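Lidholm Study Abroad Planner: my review after one semester in Trotuston
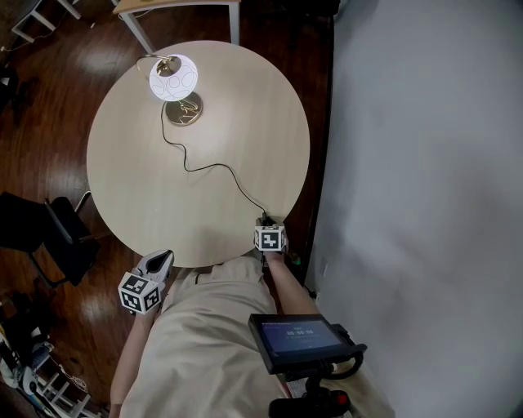

Does the planner still help if your university calls the program off halfway through?
It helps a lot with the paperwork, but it won't get your money back for you.

OK, so some background. I signed up for the Lidholm planner in March, when our exchange office at Brokum was already sending those nervous emails about whether the Trotuston program would run in the fall. I wanted one place for my visa forms, my course approvals and my housing deposit, and my roommate So-yul Yang swore by it (she used it for her year away and came home with every credit counted, which is more than I can say for most people I know).

Setup took me an evening. You type in your home school, your host school and your dates, and it builds a checklist. Mine had 364 days on the countdown when I started, because I'd put in the wrong year, and fixing that was weirdly hard! You have to delete the whole trip and start over. Niall Mackay in my program did the same thing, so I don't feel too dumb.

The part I love is the credit tracker. You upload each syllabus and it keeps the approval email right next to it. When my adviser, Callum MacKinnon, asked who had signed off on my statistics class, I had the answer on my phone in seconds. Eight classes, all in one spot.

The cancellation folder is good too. It sorts your receipts into housing, flights and fees and adds them up for you. My total was $3636, and I sent the whole thing to the exchange office as one file. They've agreed to $593 so far, we'll see about the rest.

What I don't like: the alerts. They come from your host school's news page, and mine showed up a day after everyone in the group chat already knew. I also tried Araya for a couple of weeks, and its alerts were faster, but the credit section was just a blank notes page, so I went back.

Support is slow on weekends. Murdo Munro from their help desk did sort out my double billing, and he was very nice about it.

Four stars from me. I'm keeping it for the spring, assuming there is a spring program.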